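Handout 6: Washing and Storing Shared Dishware
Food Service Basics, Rindlow evening course 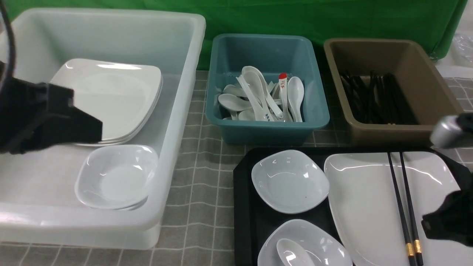
One reader of last term's handout asked why dishes can't just be towel dried if the towel is clean. A towel picks up whatever was left on the first plate and carries it to the next. Let everything air dry.

Order of work: scrape, wash, rinse, sanitize, air dry.

Hand washing: change the water when the suds are gone. For a hot water sanitizing sink, hold at 170 degrees F or above and keep dishes under for 30 seconds. Write the reading on the Zerby sheet.

Storage: stack by shape, only when fully dry. Keep stacks low enough to lift with two hands. Throw out chipped pieces.

Read chapter 4 before the next class.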